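Grasping work: dropping the blurred frames made things worse
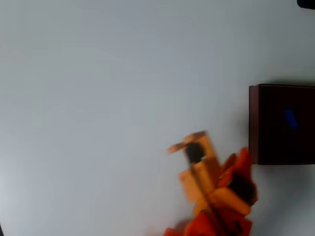

Amerley Nyarko and Milovan Ivanov spent May checking an assumption most of us had stopped questioning, that camera frames taken while the arm is moving fast are bad training data. Our Prillero scripts have always filtered them out before training.

They trained two policies on the same 3,465 demonstrations of the block task. One got the usual filtered set. The other got everything, smeared frames included. The second policy finished more of its test runs, and most of the gap came from the reach toward the block. The filtered policy tended to stall partway and creep the rest of the way in.

Amerley thinks the filter was removing most of the examples of quick motion, so the policy never learned to move quickly. Milovan is less sure and wants to repeat the test with a shorter exposure.

The filter is now off by default. If you trained on Prillero data this spring, you may want to rerun. Nermina Halilović has the unfiltered set and can give you access. The write-up should be on the group drive before the next issue.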